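Does filtering short demos help a grasp policy?

Stultard
I have 3735 hand-held gripper demos of clearing a cluttered table. Dropping the 156 shortest raised validation loss slightly. The Plendidham notes say to always drop them. Why would it go up?

Hsiao
Just train longer.

Malte Bauerfeind
Check what the short ones contain. In our set they were mostly easy first picks from the top of the pile — removing them left the policy with few examples of a full table. Loss on early frames rose, late frames did not change.

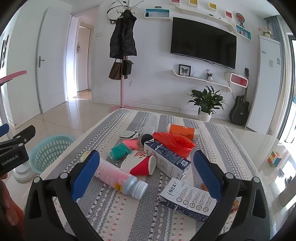
Split the loss by how many items remain before you filter anything. We used 4 bins and cut only on gripper width, dropping demos where the fingers never closed. That removed 177 and cost nothing on held-out tables.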